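Pisholm Code of Practice for Wrist-Worn Demonstration Recording

The Pisholm Code of Practice for Wrist-Worn Demonstration Recording, commonly called the Pisholm Code, is a voluntary set of rules for recording human hand movements that are later used to train robots. It covers the fitting of wrist equipment, the preparation of the workplace, the handling of private material and the keeping of records. The current version has 16 clauses and one annex.

Contents
1 Background
2 Scope
3 Main provisions
4 Paper-handling tasks
5 Adoption
6 Criticism
7 See also

Background

The first draft was written by Evander Cowie, a safety adviser at the firm Torklow, together with the ergonomist Gavin Gourlay. At that time each recording site followed its own habits. Some sites calibrated the wrist markers once a day and others before each task, and the recordings from different sites could not easily be used together. Cowie and Gourlay visited several sites and collected the local instructions in one document, which was discussed at a meeting in Pisholm in June. The town gave the code its name.

The second version was published on 31/10/2025. It added the clauses on printed documents and changed the order of the chapters, but the numbering of the older clauses was kept.

Scope

The code applies to work in which a person performs an ordinary task with their own hands while wearing tracking equipment. It does not apply to remote control of a robot, for which the authors refer the reader to other rules. It also does not apply to medical studies of movement, even when the same equipment is used.

Main provisions

Clauses 1 to 5 deal with the equipment. A strap must be firm enough that the marker module doesn't turn on the wrist, but the wearer must be able to remove it with one hand. Marker faces must be clean and free of scratches. If a cable is used, it should run towards the body of the wearer and must not cross the work surface between the hands. A short calibration movement is recorded at the start of every session and again after any strap has been adjusted.

Clauses 6 to 9 deal with the workplace. The code doesn't ask for a bare table. It says that objects which normally belong to the task, or to the room, may stay where they are, provided that they don't hide both wrists from the camera at the same moment. A screen or partition may be placed behind the table. The wearer may sit or stand, and one period of recording shall not be longer than 30 minutes without a rest.

Clauses 10 to 13 deal with consent. The wearer must be told what is recorded, who will receive it and how it can be withdrawn. Other persons in the room must also be told. Payment must not depend on the speed of the work.

Paper-handling tasks

Clauses 14 to 16 were added for tasks such as sorting, stacking and turning pages. Paper is considered difficult material, as it bends, slides and often covers the markers. The code asks that the wearer work at a natural speed, even if a sheet in motion becomes unreadable in the recording. Sheets may overlap and may be creased. Handwritten marks are permitted on them, but names, addresses and signatures of real persons are not.
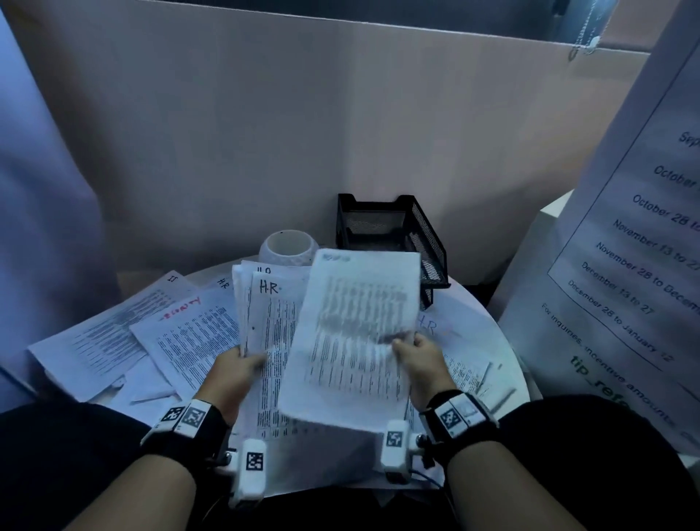

Sorting printed papers at a round table, with marker modules on both wrists.

According to the annex, the two hands should be allowed to take different roles, for example one hand holding a stack and the other lifting a single sheet. The wearer should not be instructed which hand to use. Printed notices near the table are treated in the same way as the task papers: before recording starts, the supervisor must check whether they contain contact details, and cover or remove them if they do.

Adoption

Torklow adopted the code at all of its sites. The data company McIver uses it with one change, a shorter rest period for tasks done while seated. Restis, a training centre, teaches the code in a one-day course, and 113 supervisors have completed it.

Criticism

Some users have found the rules on calibration too heavy for small projects. An archive of 1,000 short recordings, made before the second version, had to be reviewed by hand because it was not recorded when the straps had been adjusted. Gourlay has answered that the note takes only a few seconds to write. Others would like a clear limit for the weight of the wrist equipment, which the code leaves to the judgement of the supervisor.

See also

Fiducial marker
Informed consent
Learning from demonstration
Motion capture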